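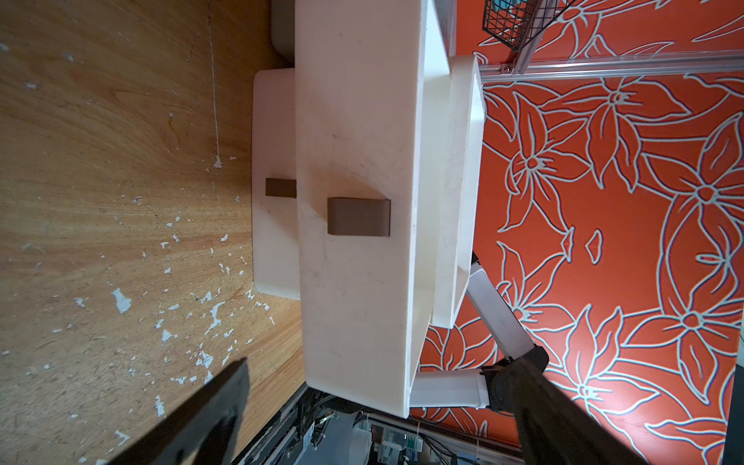 Got the Grultus two-finger gripper on the arm a few weeks back, in March, and have been meaning to write this up since. Short version, good gripper, annoying software, get the flat paddles. Long version: I came to it from the Antal G2, which I'd run for most of a year on the same white arm and mostly the same jobs, picking small stuff off bins and trays and putting it down somewhere else. The wrist camera has stayed put through both so the comparison is reasonably fair. My standard test is boring, brown blocks on upturned white plastic, because the contrast is good and if the detection can't find a brown block on an off-white top then the detection has bigger problems. One block standing up on the big bin, another on the smaller bin next to it and lower down. The height difference is the useful bit. Anything can pick off one level.

Fitting. Twenty minutes, most of it swearing at the cable. Four bolts, proper dowel pin so it goes back on square every time, which the Antal never did. Cable comes out the side and wants to wrap round the wrist joint. You'll want a clip. They don't give you a clip. Mine is a bit of velcro and it's fine.

Fingers. You get two sets in the box, ribbed and flat. Started on the ribbed ones as they look the part. Bad idea for blocks. The ribs catch on a bevelled edge and the block twists as it closes, so it goes down crooked. Swapped to the flat dark paddles and it went away more or less completely. They do stick out into the bottom corner of the wrist camera's view, so mask that bit off in your detection settings or you'll get phantom objects. Took me an evening to work out that was what it was.

Now the numbers, for those who skip to the numbers. 2040 picks with the Grultus on the flat paddles, 504 with the ribbed before I gave up. Antal got 2000 over the winter, same blocks, same speed, so near enough even. Grultus flats dropped far fewer. I logged the drops by type and the Antal's were nearly all slow slips on the way up, you could watch them go. With the Grultus it was nearly always a bad approach, i.e. my fault or the camera's. Once it has hold of something it has hold of it.

Standing blocks are the hard ones. Come in a touch low and you nudge the bottom and over it goes. The force sensing helps here, it backs off when a finger touches early, and the Antal just ploughs on. Scuffed plastic is worth a mention too. Bin tops get marked up, grey streaks and little dark specks, and at low exposure my camera kept offering me a speck as a candidate. Nothing to do with the gripper, but turn your minimum area up.

Tray edges. If you've got a tray with raised sides up against the bin, watch the opening width. Fully open the Grultus is wider than the Antal and will clip the rim if you come in beside it. You can set a partial open in the controller. Do that first, dont do what I did.

The controller. Right. The hardware people and the software people have clearly never met. It's a little box with one status light, and the light is green for ready and a slightly different green for fault. Web page for the settings looks ancient and logs you out without saving. Firmware 3025 is the one you want, the one it shipped with lost its zero position after every power cut. Update took three goes. Once updated no trouble at all, and the command set is simple enough, open, close, width, force, that's your lot. The Antal's software is nicer, I'll give it that. Much nicer.

Noise, a bit whiny on closing. Shuts the cat up.

Bought mine through Flullmont, arrived quick, box a bit battered but the foam did its job. Spare pads come from the Sundham warehouse and took ages, so order a set at the same time. Pads on mine are starting to go shiny but still gripping.

Also tried a borrowed suction cup for a weekend. Great on a smooth flat face lying down, useless on a block standing on its edge, back in its bag by teatime.

Four out of five. Would be five with a cable clip and a fault light thats red. If you already have an Antal and mostly pick one sort of thing off one flat level, keep it and spend the money on a better camera. Mixed heights, or anything that slips, get this one. Will update when the pads wear thruogh.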